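Housekeeping and Table Service, Unit 4
Handout: the fruit bowl
Instructor: Blagoje Softić

Reading for this unit: Begović, the chapter on side tables and sideboards. The older Urden edition has the same text with different page breaks.

1. Choosing the bowl
A fruit bowl should be wider than it is deep. Fruit piled in a deep bowl bruises at the bottom, and guests only see the top layer. Plain colors work best. Light blue goes well with peaches, apricots and oranges, and less well with green grapes.

2. Washing the fruit
Wash apples and pears when you set them out. Leave peaches and berries unwashed until they are eaten. Dry everything with a cloth, stem end last.

3. Filling
Heaviest fruit first, soft fruit on top. Put peaches stem side down, and do not press them to test for ripeness — smell them. Keep bananas in a separate dish. A bowl for a small table can hold a single kind of fruit.

4. Placing
Set the bowl down before you fill it. Keep it 20 inches from any heater and out of direct sun. On a bare tabletop, check the foot of the bowl for grit, which scratches.

5. Daily check
Lift each piece and look underneath. Take out anything soft or leaking, wipe the bowl, and put the rest back. Ripe peaches go to the refrigerator in the evening. Write what you removed on the kitchen sheet.

For practice
Fill one bowl for a hallway table and one for a dining table. Note the order in which you put in the fruit. Haris Shehu has the key to the linen and bowl cupboard. Bowls go back clean and dry, stacked with a cloth between them.

Notes are due April 25, 2024. One page is enough. 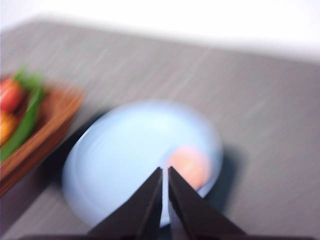

Page 64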